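Flillamgate Forums > Home Robotics > Kits and Arms

Thread: Plamano two-arm kit, six months in. Worth it?

crankshaft_deb
Jul 29, 2024

Okay, so a few of you asked me to come back and report on the Plamano once I'd lived with it a while. I bought mine in January, the two-arm version with the wrist cameras, and I've had it going most evenings since (my husband calls it "the other kitchen").

Short version: I like it a lot, I'd buy it again, and the manual is terrible.

Assembly took me a whole weekend. The arms themselves went together fine, but getting the cables to run up to the wrists without snagging on the elbows took forever. Leave way more slack than the manual tells you to. I followed their diagram the first time and yanked a connector right out the first time the arm reached forward.

I've been teaching it dish stuff. Plates and mats into a rack, then back out onto the table, over and over. You drive it by hand for a bunch of runs and then let the software have a go. Flat things are way harder than I expected! A mug has a handle and some height to it, but a mat lying on a table gives the jaws almost nothing to get under. 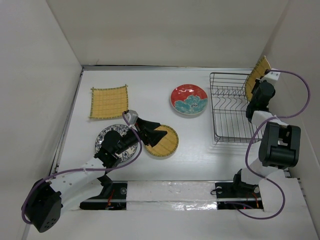
Filed under: Two-arm kits / Tabletop / Owner reports

One mat is standing up in the right end of the rack there, and the square one is still waiting its turn on the left. The bamboo ones with the green edging are my favorites to practice with because the weave gives a little. Plates are another story. I have 116 runs saved with plates and I'd call 22 of them good enough to keep, and yes, I'm picky.

Ask me whatever, I'm around tonight.

torque_lemon

Great writeup, thanks. What did you pay in the end? Their site had it at 500 per arm when I looked, and then the cameras were extra, and then there was something about a mounting plate...

crankshaft_deb

500 an arm, yep, and the camera bundle was another 400. Plates came in the box with mine. Ask them before you order though, they've shuffled the bundles a couple times.

Flodulus_fan

I'm going to be the grump. For that money you could get the Flodulus, which has a stiffer elbow and doesn't need to be babied. I had a Plamano for a month and sent it back. The wrist had a wobble I could feel with my finger, and support told me to tighten a screw I'd already tightened twice.

Also 22 keepers out of 116 is not a number I'd brag about, no offense.

crankshaft_deb

None taken, and I wasn't bragging lol. Most of the bad ones are me being a lousy driver. I jerk the left arm when I close the jaws, you can hear it.

The wobble is real, I had it too. Mine went away when I took the wrist apart and reseated the whole thing. Should a person have to do that on a new kit? No. That's fair.

rajkumari_s

Rajkumari Saxena here, I run two of these at a community workshop. I disagree with Flodulus_fan about the elbow. We have both brands, and the Flodulus is stiffer, sure, but it's also heavier and it pulled our table rail out of true. For plates and mats I'd take the Plamano every time.

What I would change is the jaws. The flat ones slide on anything glazed. Agarwal sells rubber sleeves that fit with a bit of trimming, and they've made a big difference with our students.

torque_lemon

Do the sleeves mess with the wrist camera view at all? That's my worry, I'd hate to redo all my training runs.

rajkumari_s

A little. The tips look thicker to the camera, so we started over with fresh runs after fitting them. If you're buying new, put them on first and save yourself the trouble.

Flodulus_fan

So now it's the arms, plus cameras, plus somebody else's rubber. You see where I'm going with this.

crankshaft_deb

I do, and I still like mine better — the Flodulus software made me want to throw it in the yard. Ordering sleeves tonight. I'll do a fresh batch with the floral plates and post the numbers in this thread.

torque_lemon

Following. Please say which size sleeves you end up with, their listing shows two and I can't tell them apart.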